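**Open casting: Pullthorpe (feature). FAQ, updated 14 January 2026**

Please read before emailing. We're getting the same stuff over and over.

**What's the movie?**
Crime drama. Insurance swindler in a small port town, goes on the run with the widow he cheated. Retno Siregar directing, her second feature. Script by Sverre Sjögren.

**Is the lead cast?**
Yes. Can't say who. No, not the guy from the forum post.

**So what's open?**
The widow's brother, two detectives, the bank clerk. Plus 400 extras for the harbor scenes.

**Do I need an agent?**
No. Self tapes fine. Keep it under 2 minutes, phone is OK, plain wall behind you. Say your name and city first.

**Which sides do I read?**
Clerk scene for everyone, even if your going for detective. Page 12 of the packet. 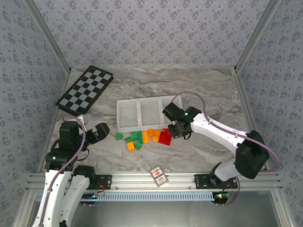

*Checkerboard and divided tray, patterned paper on the walls.*

**Where's the shoot?**
Mostly Lorkow, one week in Clenby. Starts August. Extras only needed for Lorkow.

**Is it paid?**
Yes, all of it, extras too. Day rate is in the packet. Lunch provided, travel isn't.

**Is this based on the book?**
No. Different Pullthorpe. There's a prologue set in 1714, hence the confusion maybe. It's short.

**Can I send for more than one part?**
One tape, list the parts in the email. Don't send three tapes.

**My link expired / file too big?**
Resend thru the Ong upload page. Attachments get bounced, we never see them.

**When will I hear?**
Callbacks only. If we want you we'll write. Pls don't call the office.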